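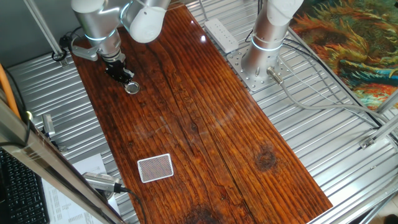
Wood finishing

Wood finishing is the treatment of a wooden surface to protect it and change how it looks. It is usually the last stage in making furniture, musical instruments, floors and household items, and it is repeated over the life of an object as the coating wears. Common finishes include drying oils, waxes, shellac, lacquer and varnish. Paint is sometimes counted as a finish and sometimes treated separately, as it hides the grain.

Contents
1 Purpose
2 Preparation
3 Types of finish
4 Appearance of the grain
5 History
6 Wear and repair
7 See also

Purpose

Bare wood takes up moisture from the air and gives it off again. As it does so it swells and shrinks, mostly across the grain and very little along it. A finish slows this exchange but does not stop it. Boards that are coated on one face only may cup, and for this reason many makers treat the underside of a tabletop as well as the top.

A finish also keeps dirt, grease and spilled drinks out of the pores. Unfinished wood in a kitchen darkens quickly where hands and dishes touch it. Some woods, among them oak and walnut, contain tannins that react with iron and leave blue-black marks when a wet can or nail is left on the surface.

Preparation

Most finishes show every fault in the surface under them. Planing or sanding removes mill marks, and sanding is carried out in the direction of the grain with finer and finer paper. Water-based products raise the fibers, so the wood is often dampened, left to dry and lightly sanded once more before the first coat.

Open-grained woods such as oak and ash can be filled with a paste if a flat surface is wanted. Closed-grained woods such as maple and cherry do not need filling. Resinous knots in pine and spruce are sealed with shellac to keep the resin from bleeding through later coats. Loose knots are glued in place or drilled out and plugged.

Dust is the usual cause of a rough coating. Small workshops often wet the floor before varnishing and leave the room closed until the coat is dry to the touch.

Types of finish

Penetrating oils. Linseed oil and tung oil soak into the wood and harden by reacting with oxygen. They are wiped on, left for a short time and wiped off. Protection is modest and the surface must be oiled again from time to time. Rags soaked in drying oil can catch fire by themselves and are laid flat to dry outdoors or kept under water in a metal container.

Wax. Beeswax and carnauba wax give a low sheen and are easy to apply. Wax resists water poorly and softens under hot dishes. It is most often used over another finish.

Shellac. Shellac is made from a resin secreted by the lac insect and dissolved in alcohol. It dries fast, and a new coat partly dissolves the one below, which makes repairs simple. Alcohol and heat damage it. French polishing is a way of applying shellac in many thin layers with a cloth pad.

Lacquer. Nitrocellulose lacquer is normally sprayed. It dries within minutes and is widely used in factories.

Varnish. Varnish is a mixture of resin, drying oil and solvent. Polyurethane varnish, the most common modern form, is hard and resists water well. It dries slowly and is difficult to patch without leaving a visible edge.

Appearance of the grain
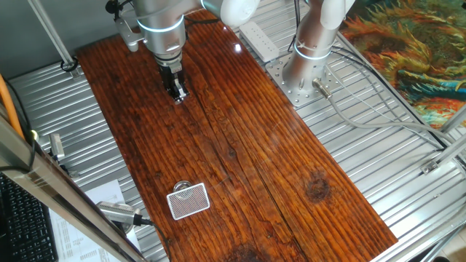
Clear finishes deepen the color of wood and increase the contrast between its lighter and darker parts. The effect is strongest with oils and oil-based varnishes, which add a yellow or amber tone; water-based finishes stay nearly colorless. On a glossy, reddish-brown board the dark grain lines and the knots stand out sharply, and a light reflecting off the varnish appears as a small white glare spot. Satin and matte products contain fine particles that scatter light and make such reflections softer. A gloss coating can be dulled afterward with fine steel wool or an abrasive pad.

Clear coatings do not hide cracks in the wood. Splits that follow the grain may be filled before finishing with tinted wax, epoxy or a mixture of sawdust and glue, or they may be left open as part of the character of the piece. Stains and dyes are used to alter color before the clear coats go on. Pine and birch absorb stain unevenly and can turn blotchy unless they are sealed first with a thin coat.

History

Oils, waxes and natural resins have been used on wood since ancient times. Workshop recipes were copied by hand and varied from town to town. One such collection, dated 1535 and studied by the furniture historian Zlatko Kos, lists 20 preparations, four of them intended for chests. Most call for linseed oil heated with a resin. Khanyisile Radebe, who later tested several of the recipes on sample boards, found that the oil-rich ones remained tacky for weeks in a cool room.

Synthetic resins came into general use in the twentieth century and replaced most cooked varnishes. Water-based coatings followed, largely in response to limits on solvent fumes.

Wear and repair

Finishes wear first at edges and where people sit or rest their arms. White rings on a tabletop are usually moisture trapped in the coating and can often be removed by gentle warmth or rubbing with oil. Black stains lie in the wood itself and may need bleaching with oxalic acid after the finish has been stripped.

Scratches that do not reach the wood can be polished out or covered with a fresh coat. Before recoating, the old surface is cleaned of wax and lightly sanded to help the new layer grip.

See also

French polish
Japanning
Wood stain
Woodworking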